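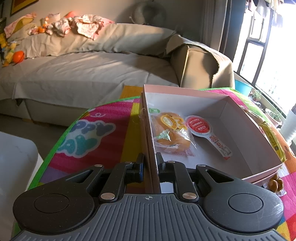 Figure 3. An open pink box with individually wrapped items and a bagged pastry.

4.2 What people keep when the sweets are gone

I went into this part of the study expecting to write about taste. I had a whole page of questions about sugar and texture, and I still think some of them were good questions! But once I sat down with the diaries, people kept drifting away from the food and over to the packaging, so that's where this section goes too.

A quick reminder of who we're dealing with. Of the 50 households in Clindside who agreed to keep a snack diary, 41 sent theirs back with enough in it to use. Each household wrote down any boxed sweets or baked goods they were given, who the giver was (a neighbor, an aunt, someone from work), and what became of the box and wrappers. I asked them to keep going through June, when school lets out and a lot of small thank-you gifts change hands.

The first thing I noticed is that a mixed box gets treated very differently from a box of one thing. When every piece has its own wrapper, as in Figure 3, people talk about the contents as separate gifts. They trade them, hide them, put one in a lunch bag and forget about it. One diary has a long and fairly heated entry about a bun that was promised to two children. With a plain tray of cookies you just don't see that – the tray sits on the counter, everybody grazes, and the diary says "finished" a day or two later.

I coded each diary for what I've been calling second use, meaning any use of the box after the food was eaten. In 27 of them there was at least one clear case. Buttons, receipts, birthday candles, spare keys, a child's collection of bottle caps. Pale or patterned boxes came up again and again in these entries, and plain brown ones hardly ever did. I should be careful here, as I never asked about color directly and the people who mentioned it may simply be the people who like pretty boxes. (I'm one of them, and I tried to keep that in mind while coding.)

Wrappers had a shorter life. Clear bags went in the trash, usually the same evening, although a few diarists smoothed them out and saved them for sandwiches. Stickers did better than I'd guessed. Children peeled them off and stuck them on notebooks, bed frames and, in one home, the refrigerator door at a height only a toddler could have managed.

How does this fit with earlier work? Grabowska's idea of the "waiting container" helps a lot. She argues that an empty box isn't really empty in the owner's mind, and that it's already been set aside for some job that hasn't come up yet. My diarists said nearly the same thing in their own words: "too good to toss," "might need it," "I'll find something for it." Where I part ways with her a little is on timing. In the Tostach survey she draws on, boxes waited for months. In mine, most second uses started within the week, often the same day.

I ran a smaller pilot in Nuneo before this one, with 40 households, and the pattern there was weaker. I suspect the form was to blame. It had one line for "box" and people wrote "kept" or "tossed" and moved on, so I can't tell a keepsake from a thing left on a shelf. The Clindside form gave them half a page, and they filled it. Section 4.3 takes up the givers' side, where the choice of box gets a lot more deliberate.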